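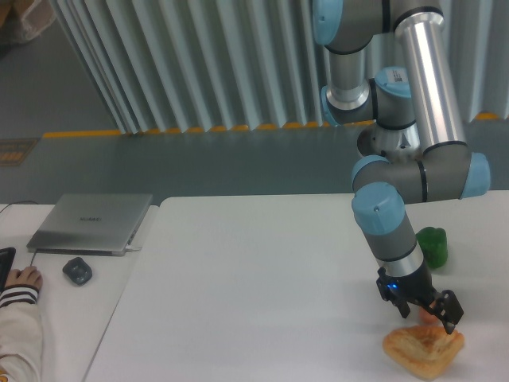

Page last changed: May, 16:12

From: Melati Entili
To: makwood-floor list
Subject: Re: Packing line, what happens to the early shift

Iason Gavalas wrote:
> Can someone say plainly what the arm will do and what we will still
> do? I heard two versions at the handover. One was that it packs the
> mixed boxes and we check them. The other was that it only does
> bakery. Also, who gets called when it stops? Last time the label
> printer went down we stood there until Drindell picked up the phone.

Iason, I'll take these in order.

It is bakery first. Right now the arm is being tried out on single pieces on a plain white table, pastry included, with a green pepper on the same table. A flaky triangle is a harder thing to pick up than a pepper, and the two-finger gripper has to be set for it. Mixed boxes come later if they come at all. I would not plan around them.

Checking stays with people. Sutrisno and I asked for that in writing and got it. If a pastry is crushed or short on weight, the person at the end of the line pulls it, same as today.

What changes is the early shift. It has 12 people on it now. Two of the loading spots go away when the arm moves to the line, and those two people move to checking and restocking at the same pay grade. Nobody's hours are cut through the changeover. After that the rota gets looked at again, and I don't have an answer for you there yet.

On stops: Ilham Rondonuwu is first call during the day. For nights we are still talking to Drindell. I told them a phone number is not enough – somebody on the floor has to be allowed to clear a simple stop and restart. That means training, paid, on shift. Qistina Mangundap is putting the names together, so write to her if you want to be on it.

One thing I'd like from this list. If you load bakery now, send me what goes wrong with it by hand. Stuck trays, soft pastry, whatever it is. The people doing the setup have not worked that spot and they have asked.

Melati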